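4.3 Preparación de la tarea de embolsado bimanual

Este apartado describe la puesta a punto de la estación para registrar episodios de manipulación de bolsas con el controlador Milta. Se supone completada la calibración de ambos brazos (apartado 3.2) y cargado el perfil de pinza paralela.

1. Fije el gancho al panel vertical y marque su posición con cinta roja, justo por encima. La marca sirve de referencia al reponer la bolsa entre episodios y no debe desplazarse durante una misma serie.

2. Cuelgue una bolsa opaca o semitranslúcida por las asas, con la cara impresa hacia el robot. Deje el resto de bolsas a un lado, sobre la moqueta.

3. Coloque la bolsa transparente en el suelo, entre los dos brazos, con la base apoyada.

4. Lleve los brazos a la postura inicial con la orden «inicio_bolsa». Compruebe que los cables describen un arco libre sobre cada brazo y no quedan pellizcados en el codo.

PRECAUCIÓN: no introduzca las manos entre las pinzas con el modo de seguimiento activo. Pulse antes la parada de software y espere la confirmación en la consola.

5. Cierre la pinza derecha sobre el borde de la bolsa transparente. Limite la fuerza de cierre al 49 % del valor nominal; por encima de ese valor el film se desgarra con facilidad en los agarres repetidos.

6. Verifique en la vista de la cámara de cabeza que el gancho, la bolsa colgada y la boca de la bolsa del suelo quedan dentro del campo visual. La pinza izquierda debe permanecer libre.

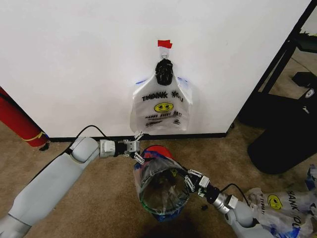

7. Inicie la grabación. Cada episodio se cierra de forma manual o al alcanzar 84 segundos. Los episodios cerrados por tiempo se etiquetan como incompletos y no entran en el entrenamiento.

8. Al terminar la serie, ejecute la validación y anote en el registro el nombre del operador y el lote de bolsas.

Nota sobre los datos. La política de referencia se ajustó con 200 episodios grabados en el laboratorio de Brenirville por Constanza Yáñez y Bautista Toledo. Las series con la marca desplazada se descartaron completas. Con menos datos, el fallo dominante fue la pérdida del borde de la bolsa transparente al aproximar la segunda pinza.

Nota sobre la iluminación. Los reflejos en el film transparente degradan la estimación de la boca. Si la consola muestra el aviso 1972, reduzca la luz cenital y repita el paso 6.

Revisión del apartado: I. Alarcón, 19 sep 2026.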